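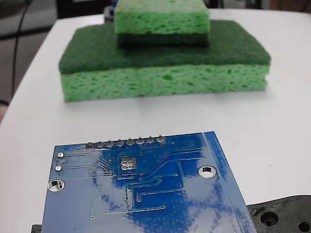

*Written by the household pages editors of the Fendia Open Encyclopedia. Last revised in April.*

A **kitchen sponge** is a soft, porous block used for washing dishes, wiping worktops and doing all the small mopping-up jobs that a day of cooking leaves behind. Many are sold in two layers, with a soft side for wiping and a rougher pad for scouring. The word once meant only the sea animal, whose dried skeleton was used for bathing and cleaning in the ancient Mediterranean, and plenty of people still keep a natural one by the bath.

Most of the cheaper sort are now made from plastic foam, while the better-wearing ones are often cellulose, which comes from wood pulp. To make the holes, salt crystals are stirred into the pulp and then melted or washed away, so that big crystals leave big pores and fine ones leave a closer texture (rather a lovely bit of kitchen chemistry!). Cellulose goes stiff as it dries and softens again under the tap.
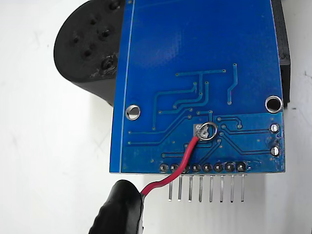

## Scouring pads

The rough layer is usually a mat of synthetic fibres bonded with resin, often with a fine abrasive mixed in. Green is the colour most shoppers know, and in many countries it suggests a fairly fierce pad, best kept well away from non-stick pans, glass hobs and anything with a polish you are fond of. Paler pads tend to be gentler, though makers do not all follow the same rule, and it is always worth reading the packet.

## Care and keeping

A sponge left sitting in a puddle will soon smell, as bacteria are very happy in warm, damp places. Wring it out well after each use and stand it on its edge where the air can get round it.
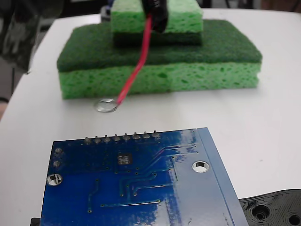
Raw meat juices are better wiped up with kitchen paper, and a sponge that still smells after a good rinse has earned its retirement. An old one can be cut down for scrubbing plant pots or bicycle wheels, provided it never finds its way back to the sink.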